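Community help > Picking and handling

Is it worth recording more bin-picking examples, or are we fooling ourselves?

Posted by Mtshali_bench
Last updated 27 April 2024

We have one arm over one metal bin on a table and we have been recording people driving it by hand, so that a learned policy can pick mixed bits and pieces out of the bin. We are at 780 recordings. The policy manages a fair share of the picks in the middle of the bin and makes a mess of anything near the walls. The supplier of our training software (Gritero) says the cure is to get to 2000 and train again. They would say that, they charge by the recording.

My boss is willing to pay for the hours but wants to hear from somebody who isn't selling anything. Has more data ever fixed this sort of thing for you, or did you just end up with a bigger folder? We use one fixed camera looking at the bin, and the objects are whatever was in the drawers.

14 comments

relotberg_lab

More data fixed it for us once, and it was because the second lot was different from the first. The time before that we went from a small pile to a big pile of the same thing and got nothing for it except a disk bill.

I would want to know what is in the 780 before paying for another one. Pull a random handful and play them at double speed. When I did that with ours, the person driving had gone for the easy object in the middle first in almost every recording, and by the time only the awkward ones were left they had stopped and reset. So the policy had barely been shown a wall pick. It wasn't bad at them in any interesting way. It had never seen one done properly.

The other thing I'd look at is what the camera gets to see while the arm is in there. People check the view with the arm parked, and it looks lovely. Then they train on thousands of moments when it isn't parked. On a bin like the one below, I would have trouble myself saying where the tape measure ends, and I have the advantage of knowing what a tape measure is. The torch lower left is fine, you could pick that blindfold. The stuff in behind the cables is another matter.

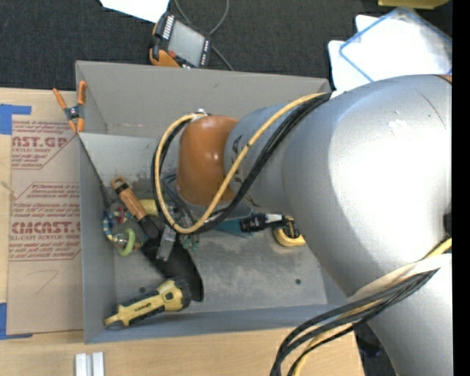
What I would do before recording anything new

1. Sort what you have by where in the bin the pick happened. If you can't, because nobody logged it, that tells you how much the number 780 is worth. Doing it by eye is dull but it took us less time than one recording session.

2. Keep back a test set that never goes into training, with objects and layouts chosen by somebody who does not drive the arm. Ours was picked by the same person who did the recording and it flattered us for months.

3. Record a small batch of nothing but wall and corner picks. Start with the awkward object already against the side, do that one pick, stop. Retrain, run the test set. If the wall score doesn't move at all, the trouble is probably the view or the reach and you can tell Gritero no with a clear conscience.

4. Settle what lives on and beside the bin. Clamps on the rim, sheets of material left on the table, a pendant lying behind. Either fix them in place and accept that the policy may depend on them, or shift them between recordings on purpose. Leaving it to chance is the worst of the three. We had a policy that went odd when a clamp was taken off the edge. I can't prove that the clamp was the reason, but putting it back cured it.

5. Tie up loose cables if you can do so without straining them at full reach. If you can't, leave them, but have them hang the same way when you test.

On failures: keep them, but label them. I don't believe the people who say the system will sort it out from unlabelled fumbles. I have yet to see a before-and-after from them that held the test set still.

And ask Gritero what the score was at 780 and at 2000 for some other customer, same test set both times. We asked a supplier for that and received a brochure.

31 people found this useful · 6 comments

notholm_picker

Disagree a bit with the above. We went past 1078 before anything worked near the edges, and we didn't do any special wall batch, we just kept going with four different people driving. Different people have different habits and I think that does the same job. It is slower though, and we never did a fair comparison, so take it for what it is.

A second camera helped more than I expected. It was a pain to set up and we had to throw away the old recordings for that model, so decide early. The first week of June was the last time we knocked ours out of place and we still find recordings from before that mixed in with the good ones — name your folders properly.

3 people found this useful · 2 comments

drawer_of_bits

just use a shallower bin

0 people found this useful · 5 comments

Mtshali_bench

Thanks. Watched a couple of dozen back this afternoon. Far too many centre picks, and in two of them the driver lifts the same object, drops it and lifts it again, which somebody has counted as three good examples. I've put the order for more on hold and we'll do the wall batch first. I'm not persuaded by "different people, different habits" unless someone checks that the habits really are different, but I'll put a second driver on half of it.

The shallower bin won't do. The client's bins are deep and they are not going to change them for us.

8 people found this useful

Shared 9 times

Related
Should failed grasps go into the training set?
How often do you recheck the camera position?
Shiny parts in a metal bin, anyone had any luck?
Relotberg cable clips: will they hold at full reach?
Splitting test data by object or by session
Hand-driving fatigue and sloppy recordings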